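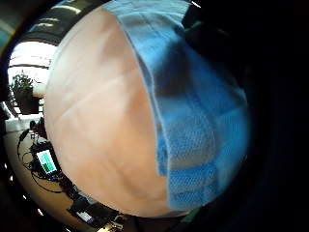 Figure 6a. Light blue cloth, doubled edge against the beige.

4.2 Creases and the near edge

Same garment type throughout this section, light blue, short sleeves. Sizes differ, see Nonlow list. We wanted to know where the folding of a T-shirt really starts. Most household guides say "lay flat, then fold". Laying flat gets half a line. In our notes it gets most of the page.

Sessions were run at Ellis and at Inder, 19 in all, tables covered or bare as the house had them. No instructions on method. People were asked to fold the shirt as they would for their own drawer and to stop when satisfied. Ironing not allowed, smoothing by hand allowed. Notes written up the same day exept for two at Inder.

Terms as in Gonik sheet: near edge = side closest to the folder, far edge = the other one, whichever way the collar points. Slightly awkward but saves confusion when a shirt gets turned.
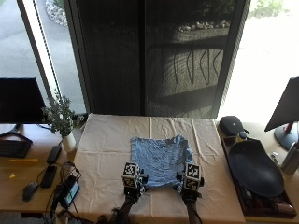 Figure 6b. Near edge held at both lower corners, collar to the far side.

Grip at the lower corners was the commonest start. Hem first, collar left alone. Fabric pinched between the fingers bunches straight away, so a crease at the corner is partly the folder's own doing and we do not code it as a crease of the shirt. Creases across the body are coded. Old fold lines in a table cover are not, though six of the early sheets had them in by mistake (corrected).

Smoothing came next, or was skipped. Skipping was more common than we expected from the November pilot. Some folders lifted and shook instead, then put the shirt down again, often more crumpled than before.
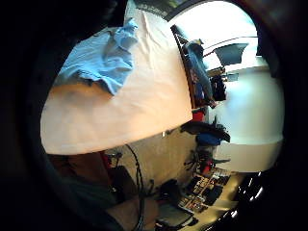 It doesn't matter how it lands, one participant told us, you sort it out when you do the sleeves. Others disagreed and started over untill the hem was straight. We can't say from these data which is quicker. Both groups called their result "fine".

Bunching at one side is the harder case to code. A rolled edge may be a first fold or just cloth pushed together. Rule used: if the folder then presses it, fold. If it is pulled out again, no fold. If neither, left blank. Nine blanks.
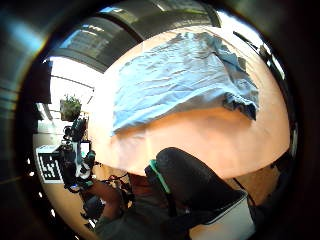
Figure 6c. Lower right edge bunched into a thicker roll, lower boundary slanted.

Slant of the lower edge was scored by eye, two coders, low / medium / high. Agreement poor on medium. Merged with low for Table 2. Sleeves are dealt with in 4.3.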